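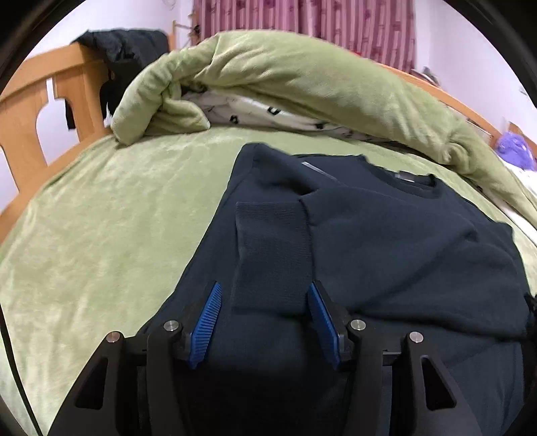
Vol. 12, No. 3

The Karam Quartet will open its new season at Stunddale Hall in June with a program of string music by composers from the Baltic coast. The hall seats 408, and 80 places are set aside for students at no charge.

The concert starts at 7:30 p.m. and runs 79 minutes without a break. It includes the first performance of "Plikov", a piece in four movements written for the group – its first commission.

The season is supported by Kostix. Tickets are on sale at the hall box office.

Recent releases
Stunddale Hall reopens its rehearsal rooms
Choir festival draws 900 singers
Karam Quartet names summer dates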